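Workshop notebook, Kurek hillclimb car
November, started writing 6.40 pm

Fantastic day. Writing it down before I forget which spring went where.

Car is back from Botamgate with no new dents and a properly quick run in the dry. Kwok-wai Wan drove, Yuk-lan Peng did tyres and pressures, I ran the timing sheet and got in the way. The hill was greasy under the trees all morning and then the sun got onto it after lunch and everybody found time. We found more than most! Kwok-wai came back down the return road with his visor up, grinning, and wouldn't hand over the steering wheel for a good while.

Setup as it left the trailer: old front springs, new Clernis dampers all round, rear bar on the soft hole. First run was a handful. Nose washed wide at the quarry bend and then the back let go on the exit, which is a rotten combination because you can't drive around both. Ching-wen Tsang watched from the marshal's bank and reckoned the inside rear was hanging in the air well before the apex. Great spot, I'd never have picked that from the paddock.

So we went two clicks softer on front rebound and left everything else alone. I was itching to change the bar as well but Yuk-lan talked me out of it, quite rightly. Second run the nose just went where it was pointed. Lovely to watch. You could hear the difference too — one clean pull out of the bend instead of that on-off-on business with the throttle. 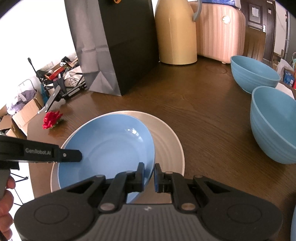 Why not drop the tyre pressures for the same effect?
We did that last season and the car felt great for one run and vague for the next. On a hill this short the tyres never get to a steady temperature, so pressure changes are hard to read. Damper clicks stay where you put them.

Chin-lung Liu asked me about that in the paddock and I gave a much worse answer, so there it is, Chin-lung, in writing.

Revs: the tell-tale was sitting high at the finish line, so the shorter final drive is too short for Botamgate. Kwok-wai says he was holding it against the limiter over the last 70 metres. That is free time going begging! The taller one is on the shelf under the bench, wrapped in the blue rag. Needs a new seal before it goes in.

Weight: Ching-wen Chien borrowed the corner scales and we got 1310 lb with the driver out and the tank near empty. Lighter than I'd dared hope. Cross weight is still a bit off, left front carrying more than its share. I want to move the battery behind the seat before touching the spring platforms.

Logger: the Plotura box dropped the steering channel halfway up on the first run and picked it up again by itself. I wiggled the plug and it behaved. Not a fix. Ching-wen C. is going to make up a new lead with a proper boot on it, and I'll reroute it away from the exhaust side.

Jobs
Seal and taller final drive
Battery move, then reweigh
New steering sensor lead
Bleed the rears, pedal was a touch long on the last run
Repack left rear wheel bearing, faint rumble when spun by hand
Write damper settings on the door card in paint pen, the tape label fell off again

Kwok-wai wants to try the stiffer rear bar hole next time. I say only after we've repeated today's setup on a dry track. Will argue it out over dinner. Trailer lights are still playing up on the left side, so whoever tows next, check them before you leave the yard.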